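Search this guide Go

4.3 Recording demonstrations in the simulated kitchen

Complete section 4.2 first. The Serngate simulator must be running and the operator station paired before an episode can be saved.

1. Open the task list and select "Microwave door." Set the episode target to 58.

2. Select the overhead view. The saved file uses this view with its black bands. Do not crop it.

3. Press Reset. Objects on the counter are placed again at each reset. Leave them where they land.

4. Move both arms to the rest pose and hold until the status field reads READY.

5. Press Record, then bring one gripper to the door. Keep the other arm low and clear of the door's swing.

CAUTION: Do not drag the door by pushing on its face. The model copies the contact, and the resulting policy slips on the physical unit.

6. Hook the fingers around the edge of the door, near the end away from the hinge, and pull in one steady motion. The grip should match the one below, with the turntable in clear view.

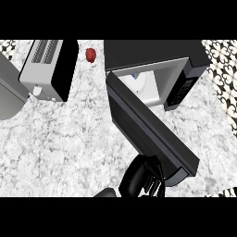 Baoshan Xu asked that operators keep hold of the door for a moment at full swing before letting go, as episodes that stop on release gave the Putlow trainer no clear end state.

7. Hold for 20 frames, release, and press Stop.

8. Mark the episode Keep or Discard. Discard any episode in which the gripper lost the edge and took it again, unless you are recording for the recovery set (section 4.5).

NOTE: Episodes shorter than 13 frames are dropped on upload without a warning.

9. After the last episode, run Export. Check that the episode count in the log matches the number marked Keep. If it does not, run Export again before closing the simulator.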